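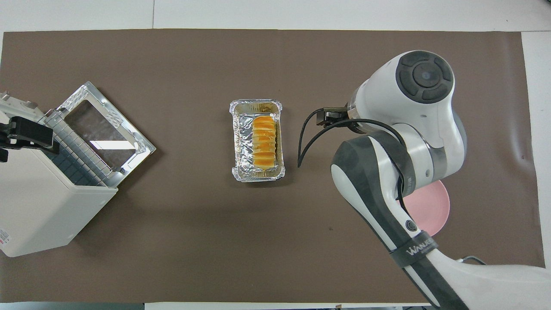 *A robot arm beside a foil tray and an open toaster oven on the bench at Umwood.*

**Umwood puts kitchen robot rules in writing**

11 November 2021

Umwood has a rulebook for its cooking benches. Finally. The new house code for robot arms working near ovens and food took effect this morning, after a draft that had been going round since September.

It runs to 13 rules on two sheets of paper. Most are short. Oven doors get opened with the arm stopped or at slow speed, never at full. Cables tied back before power-on. Nothing that touches food gets used on the electronics bench afterward, and the other way round too. One person on the stop button for every run, hands free, no phone.

"We had all this in our heads and everybody's head was a little different," said Abelardo Fuentealba, who wrote most of the draft. "New people would ask three of us and get three answers."

The speed limit took the longest. Rudberg, which shares the benches, wanted a single cap for everything. Cladosura wanted none while the oven is off. What they settled on: slow within 27 centimeters of any heated appliance, on or off, normal speed everywhere else on the mat. Cladosura signed last.

Food gets its own section. Anything handled by a gripper is test material and goes in the bin at the end of the day, cakes included. That one drew the most complaints, Fuentealba said. Labels on trays are now required, with the date and teh initials of whoever put them out.

Straps, tape and clamps added to an arm have to be listed on the bench sheet and checked by hand at each shift change. Loose ones come off before the next run. A missed check closes the bench untill it's done.

Staff have 48 hours to read and sign. Anyone who hasnt signed by then can watch but not run. Training sessions are capped at eight people each, first one this afternoon, second already full.

Grewal, which supplies the ovens, has asked for a copy and may adopt parts of it for its own test kitchen. No decision there yet.

Comments on the code go to Fuentealba. First review after 13 weeks.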